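Jarnunside's tabletop sorting trial is on hold after the arm stopped mid-job and declined to say why. Clultau, the shop that runs the bench, put out a short fault note in July. It is a good read if you enjoy the word "unexpected."

The work at hand is small stuff: a yellow basket, a wire shelf and a gloved robot hand.
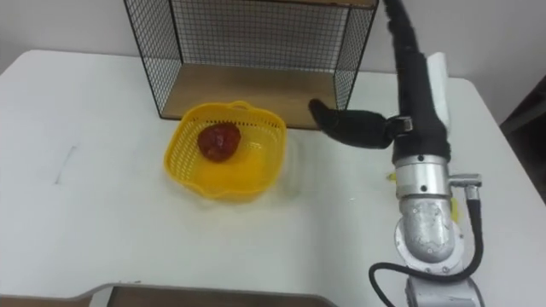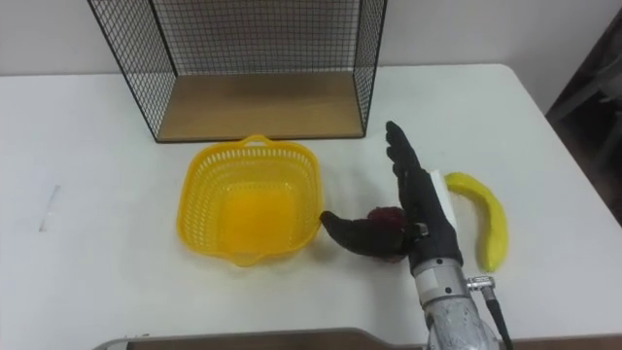
## What went wrong

The trouble is error 406, which the manual lists as "grip state unknown." In practice the hand closes on something, the controller asks the fingertips what they feel, and the fingertips don't answer in time. The arm then does what it was told to do when in doubt and freezes where it is, with the motors on and the fingers shut.

It did this 17 times in 229 runs. The first few were put down to a bad cable, which was swapped. The new cable froze too. Clultau then blamed the glove, the glove was swapped, and for one happy afternoon the bench ran without a hitch. Error 406 was back before dinner.

The safety part is duller and matters more. On run 131 an operator reached in to clear a freeze without hitting the stop button, and the arm woke up and went back to its start position. It moved slowly and touched no one. The bench rules already said to press the button first, on a laminated card, in red. The card now has a second copy.

## The fix, such as it is

Plakgate, which supplies the controller software, says the fingertip check was timing out whenever the log file was being saved. The robot, in other words, was too busy writing down what it was doing to do it. Many office workers will sympathize.

A patch moves the log to its own process. Until it has been tested, Jarnunside has set three rules for the bench:

- Stop button in before any hand goes past the table edge.
- No automatic restart after a 406.
- Logging off during runs, with notes kept on paper.

The paper notes have so far not crashed. Plakgate's patch goes on the Milošević bench first, and sorting at Jarnunside stays paused until that one gets through a full set of runs with no freezes.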